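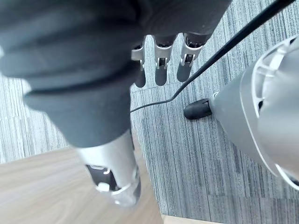

Umurance 3: submission tracking for writers, reviewed

Umurance is a desktop program for keeping track of stories, poems and essays sent to magazines. Version 3 came out in March from Corkent, which also makes a word counter I have never found a use for. I ran it for one full reading season against the spreadsheet I have kept for years. The license costs $50 and does not renew.

Setup

My spreadsheet holds 1,413 rows. Import accepts CSV only, and the column names must match the ones in the manual, including capital letters. After I renamed the headers, 169 rows failed. Most were missing a response date. Older versions of the program treated an empty response date as "pending," but version 3 wants the word typed in. The error log gives the row number and the field, so the repair was dull but quick.

Dates import as month/day/year. There is a setting for the other order, under Display, where it also changes how dates are read on import. It should be somewhere else.

Daily use

Each piece has a page listing where it is, where it has been and which versions went out. Version tracking is the best part of the program. If a poem was cut by a stanza between one magazine and the next, both texts stay on file, and the acceptance is tied to the one the editor read. My spreadsheet could not do this without a second sheet.

Simultaneous submissions are handled well. Marking a piece accepted brings up a list of every other market holding it, with a draft withdrawal note for each. The notes are stiff and I rewrote all of them.

Contests are handled badly. An entry fee can be recorded, but prize money and contributor payment share one field, and a finalist placement has to be entered as either an acceptance or a rejection. Kerubo Kioko, who edits the Culstead Quarterly and sends out her own fiction as well, enters hers as rejections with a comment. I left mine pending, which throws off the response time averages.

Reports

Three reports are included: by piece, by market and by year. The yearly one totals fees and income and exports cleanly for taxes. The market report sorts "The" under T – a small thing, but half of my list starts that way.

Compared with Athumani

Athumani is the obvious alternative. It runs in a browser, keeps its own market listings and sends reminders. It does not store versions. Obadia Makori moved his poetry records from Umurance 2 to Athumani and lost his comments field on the way, so export a copy before trying it.

Verdict

Worth the price for anyone who revises between submissions. Writers who mainly enter contests should wait for an update or keep the spreadsheet – I am still keeping mine for the finalist column.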